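Lalletti Handheld Collection Kit
Set-Up Guide, Section 6: Recording Two-Handed Cloth Tasks

Read Section 5 (pairing and clock sync) first. If the two grippers disagree about the time, nothing in this section will help you.

The sales sheet says a usable folding policy can be trained from 2000 episodes. Treat that as a claim about one kind of cloth, in one room, with operators who had done it before. Your own number will depend mostly on how many of your episodes are junk, and a kit can't tell you that. The steps below are meant to keep the junk down.

6.1 Before you start

1. Charge both grippers fully. The battery gauge in the Bendard app reads high during the last part of a charge, so don't trust it. Use the charger light.

2. Open and close each jaw all the way, twice, with the app's Live page open. The jaw width should return to the same value both times. If it drifts, recalibrate as in 5.4. Do not "correct it later" in the export tool. The export tool has a box for this, and we advise against ticking it.

3. Pick a work surface that is matte and doesn't slide. Glass, polished stone and anything glossy will upset tracking.

4. Write the task as one sentence and tape it up where the operator can read it. "Fold the cloth" is not a task. "Pick up by two corners, lift clear, lay flat, fold once left over right" is a task.

NOTE: The app will suggest a task sentence for you. It is usually too vague to label against.

6.2 Recording an episode

1. Drop the cloth on the surface from chest height. Don't arrange it. Operators start tidying the starting position within an hour, and a policy trained on tidy starts tends to fail on messy ones.

2. Hold the grippers by their handles with your whole hand and keep your fingers off the jaws.

3. Press Record and wait for the tone. Then move.

4. Take one corner, then the other. Lift until the top edge is nearly straight.

5. Finish the task, let go with both jaws, back away, and hold still for 2 seconds. Press Stop.

6. Mark the episode Keep, Discard or Review before starting the next one. Marking a batch from memory at the end of the day is guesswork.

CAUTION: Do not pull the cloth hard against the jaws. The force readings clip without warning, and a clipped episode looks fine in playback.

6.3 Checking the grasp 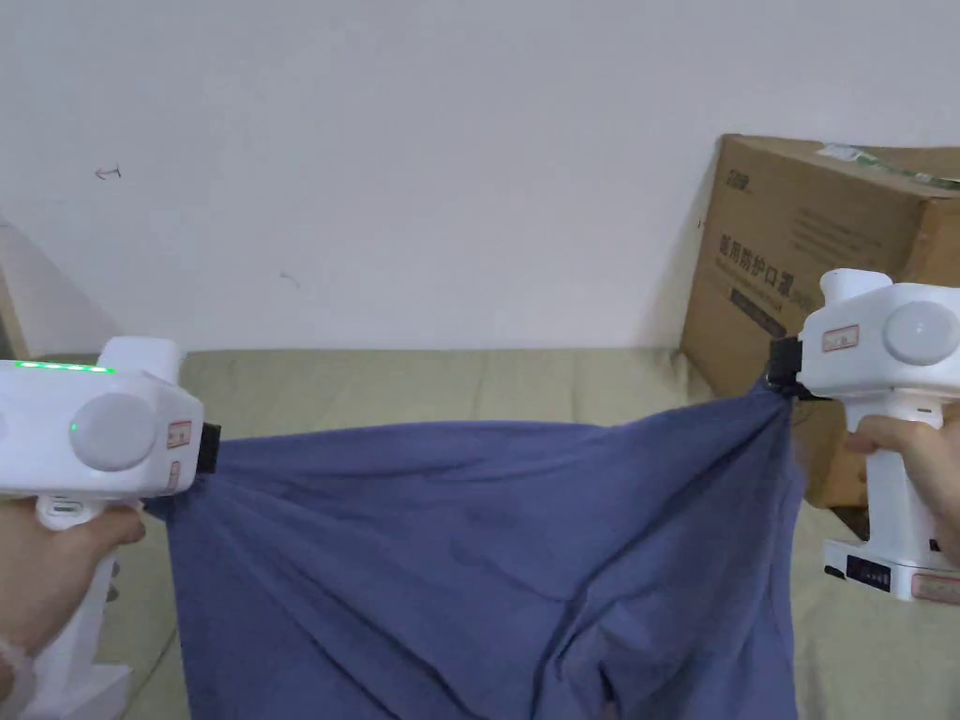 Corner grasps cause more bad labels than anything else in this section, and the auto-checker is not much use in finding them. It scores whether the jaws closed on something and stops there. With the blue cloth stretched between the two grippers, both corners are held and the upper edge sags only slightly, so the checker has little to object to. Look at the right-hand jaw, though, where the fabric is gathered into a twisted bunch and creases run down from it toward the middle. Whether you keep a grasp like this depends on the task sentence. For a plain lift we would keep it. For a fold with matched corners we would mark it Review and have a second person decide.

Go through the first episodes of every session by eye, at half speed. Reject any episode where:

— the operator regrasped and the task sentence doesn't mention it
— a jaw closed on two layers when one was wanted
— the cloth was steadied with a wrist or forearm

NOTE: Failed grasps followed by a clean recovery are worth having, but only if you tag them as recoveries. The Głowacki import script throws the tag away unless you set keep_notes to yes. It is set to no by default.

6.4 Known problems

Episode count goes up but the file is empty. Storage card is full. The app doesn't warn you.

Left and right swapped in playback. The grippers were paired in the wrong order. Pair again. The swap button fixes the display and leaves the data as it was.

Quality score above 90 on obviously bad episodes. Expected. Ignore the score.

For users of the Hirkthorpe wall mount, continue to Section 7. Everyone else can skip to Section 8, Export.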